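Progress report: demonstration visit, Jemirmont
Violeta Lagos, 19th September

The visit to the Jemirmont site went ahead as planned under the Tivlow grant. Two assessors from Caputo attended, with Italo Piras present for Flurko. The programme covered the handling cell, the safety arrangements and the logging system.

The cell was shown on a single-item handling task with a basket on a plain white table. Grip settings were left as set out in the last report – no retuning was done for the visit. Italo Piras explained how the wrist view and the fixed view are stored against a common clock. The log held 2,733 entries on the morning of the visit, of which 53 are still to be checked by hand.

Orange item in the gripper, with the woven basket to its left.

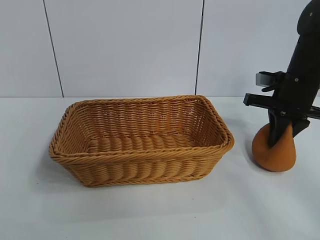
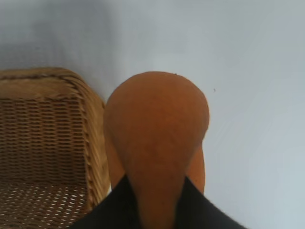
The assessors asked for two changes. The first is a written procedure for restarting after an emergency stop. The second is a wider choice of test items – the present set is short on flat and flexible objects. Both will be dealt with before the November review. Spending remains within the agreed budget and no extension is requested.

Contact: Violeta Lagos, Flurko project office
© Flurko. All rights reserved.
2 comments | 2 shares
Back to top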